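シミュレーション上のグリッパー比較で、手首カメラの映像をどう揃えればいいでしょうか

カテゴリ：ロボット・自動化 ＞ ハンド・エンドエフェクタ
投稿日：2026/03/21
閲覧 339

投稿者：ひらめ定食

シミュレーター上で平行グリッパーの比較をしています。ハードウェアはまだ買っていません。買う前に、どの形の指が自分の用途に合うのかを見ておきたいというのが目的です。

用途は台所まわりの片付けです。テーブルの上の皿や細いものをつまんで、別の場所に移します。重いものは扱いません。

候補は2つあります。ひとつはFlenanoの標準モデルで、指が短く、内側にパッドがあるタイプ。もうひとつはMorngateが配布しているモデルで、指が長く、付け根の形がやや複雑です。アームは両方とも同じもの、制御も同じ位置制御で、グリッパーだけを差し替えています。

成功率は各100回ずつ試して記録しています。初期位置は毎回ランダムに少しずらしています。乱数のシードは両者で共通にしました。

困っているのは手首カメラのほうです。手首カメラの映像を入力にして方策を学習させているのですが、グリッパーを替えると映像の中身がかなり変わってしまいます。指が画面をどのくらい占めるかが違うし、対象物の隠れ方も違います。これでは成績に差が出ても、指の形の差なのか、見え方の差なのかが分かりません。

手首側の映像から1コマずつ貼ります。

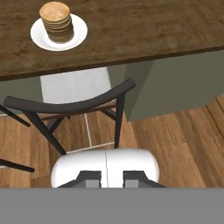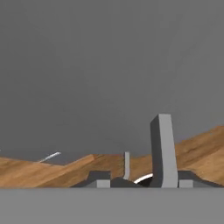
カメラの取り付け位置は、Flenanoのほうは付属の設定ファイルの値をそのまま使い、Morngateのほうは自分で決めました。フランジの中心から前に少し出して、やや下向きです。視野角は同じ値にしてあります。

試したことは次のとおりです。

・カメラの位置をフランジ基準で完全に同じにする。Morngateのほうでカメラが本体にめり込み、画面がほとんど灰色になりました。
・カメラの位置を指先基準で同じにする。めり込みはなくなりましたが、今度はフランジからの距離が変わり、腕を振ったときの映像の動き方が違ってしまいます。
・指と本体を描画から消す。見え方は揃いましたが、実機でできないことをやっても意味がない気がして途中でやめました。

聞きたいことは2点です。

1点目。グリッパーの比較をするとき、手首カメラは何を基準に揃えるのが普通でしょうか。

2点目。そもそも手首カメラを外して、固定カメラだけで比較したほうがいいのでしょうか。固定カメラは台の斜め上に置けます。ただ、細いものをつまむときに固定カメラだけだと位置が合わないのではと心配しています。

シミュレーターはClustomanceの無償版で、描画は標準設定です。PCの性能の都合で、画像の解像度はあまり上げられません。

よろしくお願いします。

投稿者：Eluned Meredith

日本語は勉強中なので、読みにくいところがあったらすみません。仕事で似た比較をしたことがあります。

最初に、比較を二段に分けることをおすすめします。今は「つかむ性能」と「見て決める性能」を一緒に測っています。これを別々に測ります。

一段目は、カメラを使いません。シミュレーターなので対象物の位置と姿勢は正確に分かります。その値をそのまま制御に渡して、決まった手順でつかみに行きます。近づく、閉じる、持ち上げる、待つ。手順は両方のグリッパーで同じにしますが、指先の中心点（TCP）はそれぞれ正しく設定してください。ここが間違っていると全部の結果が無駄になります。私は一度、TCPを前のグリッパーの値のままにして、一晩分の試行を捨てました。

この段で、位置にわざと誤差を入れてください。誤差なし、小さい誤差、大きい誤差というふうに段階をつけて、どこで失敗し始めるかを見ます。平行グリッパーの違いは、誤差がないときにはあまり出ません。誤差に対してどのくらい許してくれるか、そこに差が出ます。開き幅、指の厚み、パッドの面積が効きます。皿の縁をつまむ場合は、指が厚いと台に当たりますから、指先の厚みも記録しておくといいです。

二段目でカメラを使います。このとき基準は、私なら指先基準にします。理由は、方策が最後に必要とする情報が指先と対象物の関係だからです。フランジ基準で揃えても、指の長さが違えば対象物までの距離が変わり、画面の中の大きさも変わります。

指先基準で揃えるときの手順を書きます。

まずTCPを原点にした座標で、カメラの位置と向きを決めます。次にグリッパーを全開にして、指先が両方とも画面に入るかを確認します。次に全閉で同じことを確認します。最後に、台の上に小さい立方体を置き、TCPがその中心に来る姿勢で1枚ずつ保存して、立方体の位置と大きさを比べます。これが揃っていれば、残りの違いはグリッパーの形による隠れ方だけです。

その隠れ方の違いは、消さなくていいと思います。実機で買えば必ずついてくるものなので、グリッパーの性能の一部として数えるほうが正しいです。描画から消すのをやめたのは良い判断だと思います。ただ、参考の値として「消した場合」も測っておくと、成績の差のうちどのくらいが見え方から来ているかが分かります。

腕を振ったときの映像の動き方が違う件は、方策をそれぞれのグリッパーで別々に学習させるなら、あまり気にしなくて大丈夫です。片方で学習した方策をもう片方に移すつもりなら問題になります。どちらの予定でしょうか。

固定カメラについては、外すか残すかを選ぶ前に、三つの条件で測ってみてください。手首だけ、固定だけ、両方。細いものをつまむときは固定だけだと苦しいことが多いですが、解像度と置き場所しだいです。固定カメラだけの条件で両者の差が縮まれば、手首カメラの見え方が効いていたと考えられます。

もう一点。各100回というのは、差が小さいときには足りません。成功率の差が数ポイントなら、偶然でも出ます。一段目はカメラの描画がいらないので速く回ります。一段目だけでも各1,000回にしたほうが安心です。シードを共通にしているのはとても良いです。その場合は、両方成功、片方だけ成功、両方失敗の件数を表にすると、合計の成功率だけを見るより多くのことが分かります。

投稿者：ねじ穴

指先基準でいいと思う。

それよりアームを動かしたとき手首カメラに台が映っているかどうかを先に見たほうがいい。初期姿勢が悪くて最初の数秒ずっと床しか見ていない、というのをやったことがある。学習データの最初のほうを飛ばして再生すればすぐ分かる。

あと無償版は影の設定が標準だと粗いので、変えられるなら変える。変えられなかったらごめん。

実機はFoulkesの中古が安いからそれでいいんじゃないの。

投稿者：ひらめ定食（投稿者からの補足）

お二人ともありがとうございます。

Eluned Meredithさん、日本語はまったく問題ありません。方策はグリッパーごとに別々に学習させています。移す予定は今のところないです。

TCPを確認したところ、Morngateのほうの値が、指の根元を基準にした値になっていました。配布されている設定ファイルの説明を読み直したら「取り付け後に利用者側で設定」と書いてありました。これまでの記録は使わず、取り直します。

一段目の試験は今晩から回してみます。誤差は水平方向と高さ方向を分けて入れるつもりですが、回転の誤差も入れたほうがいいでしょうか。

ねじ穴さん、初期姿勢も確認します。影の設定は無償版でも変更できました。Foulkesの中古は見ましたが、開き幅が足りず候補から外しています。

投稿者：Eluned Meredith

回転も入れてください。ただし全部を同時に動かすと原因が分からなくなるので、最初は一つずつにします。鉛直軸まわりの回転が先です。細いものは、指の面と向きがずれた状態で閉じると、横に逃げるか、指に沿って回ります。丸い皿は鉛直軸まわりでは変わらないので、その条件は細いものだけで十分です。

摩擦係数も一度確認してください。配布元が違うモデルでは、指のパッドの値が違うことがよくあります。メーカーの実測値なら違っていてかまいませんが、ただの初期値なら揃えてから始めたほうがいいです。

投稿者：ひらめ定食（投稿者からの補足）

摩擦係数、違っていました。Flenanoはパッドに個別の値が入っていて、Morngateは初期値のままでした。まず両方を同じ値にして回し、そのあと値を振ってみます。

一段目の表ができたらここに追記します。しばらく未解決のままにしておきます。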